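Print this article | E-mail this article

Licensing Notes for Customers: Changes to the Flirik Software Agreement

23 December 2020

Darnura has revised the standard terms under which the Flirik design tools and their supporting libraries are licensed to customers. The revised agreement applies to all new orders and to renewals of existing orders. Customers whose current term has not yet ended will remain on the earlier wording until it does, unless they ask in writing to move across sooner.

The main purpose of the revision is to bring the Flirik terms into line with those already used for Jodex. Until now the two agreements dealt with backup copies, contractors and third-party components in different ways, and customers holding both products had to keep two sets of internal guidance. The definitions in clause 1 are now the same in each agreement, and the schedules follow the same order.

Backup and archive copies

Under the earlier wording a customer could make a single backup copy of the software for each site. The revised clause permits as many backup copies as the customer's ordinary backup routine creates, provided that they are not used for productive work and that all copyright notices are kept intact. Copies held in an archive after the end of a licence term may be retained where the law requires it. They may not be installed or run.

Use by contractors

Many customers engage outside engineers to work on part of a design. Clause 4 now states that a contractor may use the software on the customer's behalf without a separate licence, so long as the work is done solely for that customer and the contractor has accepted written terms of confidentiality no less strict than those in the agreement. The customer remains answerable for what the contractor does with the software. A contractor who also works for other licensees must keep each installation separate.

"We received more enquiries on this clause than on any other," said Saimi Lahtinen, who heads the licensing office. "The old text could be read as forbidding contractors altogether, and several customers had been buying additional seats that they did not need. Those customers should write to us before their next renewal."

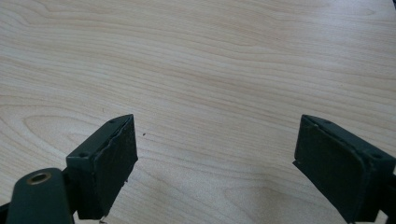 A pale wooden tabletop with a wavy grain.

Source code and derived works

Certain Flirik libraries are supplied in source form so that they can be adapted to a customer's own hardware. The licence to modify these files is unchanged. What has been made clearer is the position of the resulting work. Modifications made by the customer belong to the customer, subject to Darnura's continuing ownership of the original code. The customer may distribute the modified libraries in compiled form only, and only as part of a finished product. Source files may not be placed in a public repository, whether or not they have been altered.

Third-party components are now listed in Schedule 3 with the licence that applies to each. Where the terms of a third-party licence conflict with the main agreement, the third-party licence will prevail for that component. The schedule will be reissued with every major release, and customers are advised to check it against their own notices before shipping.

Evaluation licences

The evaluation licence has been shortened and is now a separate document. It may be used for internal testing only. Output produced during an evaluation may be carried over into production once a full licence has been bought, which was not allowed before. Evaluation copies are supplied as they stand, with no warranty and no right to technical support.

Record keeping

Customers holding licences for 1000 seats or more are asked to keep a current register of installations, showing the machine, the product version and the business unit. Smaller customers may continue to rely on the report produced by the licence server. Honkanen, the company's reseller for the Nordic region, will accept the register in its existing spreadsheet layout. A template is available on request for customers who do not already have one.

Transfer and termination

A licence may be transferred to a successor company following a merger or a sale of the relevant business. Notice must be given in writing, naming the successor and confirming that it accepts the agreement in full. Transfers in other circumstances need prior consent. On termination, the customer must remove all working copies and send a signed statement that this has been done. The clauses on confidentiality, ownership and limits of liability continue after the agreement ends.

Draft terms were circulated to customers in October, and the comments received were reviewed by Toivo Vuorinen and Mackenzie Perron of the legal department. The final text differs from the draft mainly in clause 4 and in the wording on archive copies.

Enquiries about the revised agreement should be addressed to Mesfin Tsegaye in the licensing office, quoting reference 3667 and the customer number shown on the most recent invoice. Enquiries about Jodex renewals should continue to go to Jayson Manalo. This notice is a summary for general information and does not form part of any agreement.

Print this article | E-mail this article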